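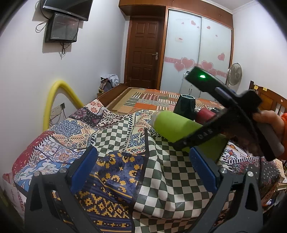
Pemel hand-held gripper kit — worth the money?

Home Forum Hardware New posts Search Log in

tinsnips
Jun 21, 2026

Pemel want 260 for one hand-held gripper, wrist camera included, plus a subscription to Brindden for sorting the recordings. The sales page says anybody can collect usable training data at home with no robot. Has anyone outside the company got a working policy out of it? I've read plenty of praise and every bit of it came from people with a discount code.

gillow_fan
I've got two. Blue pads are decent on cups and tubs. Patterned cloth underneath doesn't bother the tracking, if anything it likes it. Plain white table, different story.

marrowbone
"Doesn't bother the tracking" according to what? The little green light? Mine glows green quite happily while the path it saves wanders off by a hand's width.

gillow_fan
According to the replay. I did 617 grabs and threw out 15.

marrowbone
Threw out by eye, or did Brindden flag them? I don't trust a service that marks its own homework and then bills you for it.

Jeanine Boersma
I tested a pair for De Graaf last September. Build is fine, the joint pins stayed tight and the fingers spring back well. My trouble was round things on soft bedding. A cylinder on its side sinks into a fold, your wrist corrects without you thinking, and the arm you later run it on has no such wrist. We got 7 good picks before it started shoving the tub along the cloth.

tinsnips
That's more or less what I feared. Was that with their model or your own?

Jeanine Boersma
Theirs. I asked for the settings and got a brochure.

Liis Urbonaitė
Bit unfair to blame the gripper for that. Any kit has the same gap between a hand and an arm. Use a firmer surface for the first lot, then add the cloth — the Gillow one needed exactly the same treatment and costs more.

marrowbone
Fine, but Gillow don't say "anybody, at home" on the front page.

Liis Urbonaitė
No, they say it on page two.

tinsnips
I'll ask Pemel for a loan unit and the raw files without the subscription. If they say no I'm keeping my money.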